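Teaching the arms by hand: your questions

I run the two-armed bench at Rurcombe, and I get asked the same things by nearly everyone who signs up for a teaching slot. So I've put my answers on one page. If yours isn't on it, ask me at the bench, I'm usually there until 4 in the afternoon.

Do I need to know any programming?

No, not a line. You hold a pair of small handles, one for each side, and the arms on the table copy what you do with them. The computer saves every movement along with the video. Mindness, which is the name of our recording software (I didn't choose it!), starts with one pedal and stops with the same pedal.

Why not just grab the arm and push it about?

You can, and we do for simple jobs like reaching or pressing. But once both arms are needed, your own hands get in the way of the camera and you end up hugging the machine to keep everything lined up. With the handles you stand back and your hands stay out of shot. It feels odd for the first twenty minutes or so and then it mostly stops feeling odd.

How many times do I have to repeat a task?

More than you'd like. For the bag task we're collecting 800 recordings between all of us, and a normal slot gets you through 42 of them. I put the radio on.

What's the bag task, then?

It's the one most people start on, and the one they grumble about most. You've got a clear zip-top bag with something soft and flat in it, and you work at the zipped edge using both arms. I like to take one top corner first, right where the zip ends, and keep the other gripper hovering until I'm sure of my hold. Lift a little and the top of the bag comes up while the bottom stays on the table, and that's the moment to bring the second arm in. Go slowly here - the zip strip swings about if you hurry, and then you're chasing it.
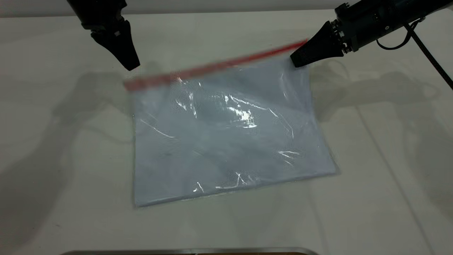
Why is clear plastic such a pain?

Glare, mainly. Every crease throws back a thin white streak, and the streaks move as soon as the bag does, so the robot has a hard time working out where the edge is. The coloured zip helps a lot. We did try bags with a plain clear zip and I found I couldn't see it properly on the screen myself, so I went back to the red ones.

Should I delete a recording if I fumble it?

Please don't! If you drop the corner and pick it up again, leave it in and carry on. The robot is going to drop things too, and it's useful for it to have watched somebody recover. I only bin a recording if the bag goes off the table, if your sleeve wanders into view, or if you stopped halfway to answer your phone.

Does it matter where I put the bag at the start?

Yes, and please move it about. Turn it a bit, slide it left or right, put it nearer to you. I once did a whole afternoon with the bag in exactly the same spot and the robot learned that spot beautifully and nothing else.

Can I feel it when the gripper touches something?

Not on our handles. You go by eye, so watch the plastic: if it wrinkles towards the tip, you've got hold of it. The Curkik handles on the other bench do give a bit of push back, and some people swear by them. I find them tiring.

How long is a slot?

Two hours, with a break in the middle. Take the break. My worst recordings all come from people (me included) who skipped it.

What happens to my recordings afterwards?

They go into the shared folder we call Nikolaidis, and I look through them at double speed before any training starts. If I have a question about one I'll email you. Nothing with a face or a voice in it is kept.

Can I bring my own task?

I'd love that. It should fit on the table, take less than 3 minutes, and not involve liquids. Send me a couple of lines on what you want to try and I'll find you a slot, probably in April now as the earlier ones have gone.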